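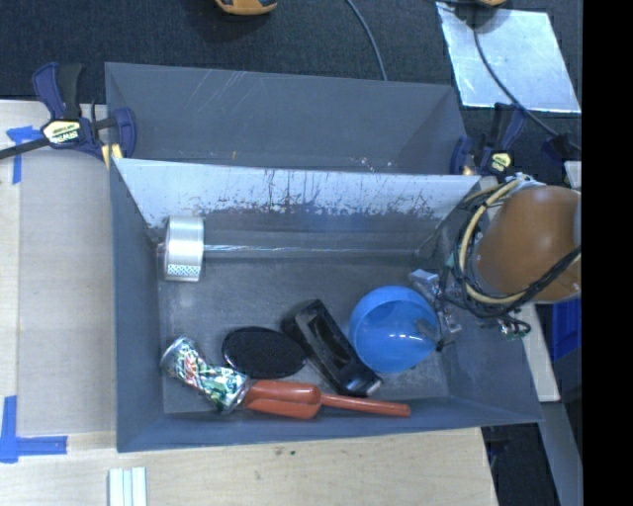

23rd November. Trurngate workshop, bin bench.

Bin is back on the pale wooden table and clamped at the rim with two of the quick-grip bar clamps, the blue and black ones. Checked for rocking before loading. Fine if you lean on the front, slight creak if you lean on the back. Leave the clamps where they are please.

Divider: same translucent sheet as in October, sloping from the upper rim to the middle of the floor. It is badly scratched now and has brownish-red smudges and drip marks, mostly on the lower half. Tried warm water and washing-up liquid on a corner, 30 seconds of rubbing, not much change. Will try again with something stronger once I have read what the sheet will stand. Do not use the green scourers on it.

Items in the front half for this set:
roll of clear packing tape
snack wrapper, crumpled
black oval, mesh-like surface (on the sheet as "sponge pad", to be checked)
black rectangular plastic piece with the hollow in the top
blue rounded bowl-shaped object
orange tool, ridged handle, long thin shaft

The tape is at the left end of the divider's lower edge. The wrapper lies partly over the orange tool, so write that pair down as overlapping. Hindero's sheet has a column for it, which we kept leaving blank.

The wrapper is the awkward one for the notes – shiny, and green, pink, white and blue all at once, so "multicoloured" will do. Two entries last month called it "foil" and one called it "bag". Use "wrapper".

Log is at 54 arrangements out of 120. Roughly 7 of the early ones need their item names redone to match the Skudness list. I have marked them in pencil.

Still to do:
order another divider sheet, same thickness
ask Arnardóttir for the spare box of small items
wipe the sloped walls – light scratches on the far one, already noted in October, no need to enter them again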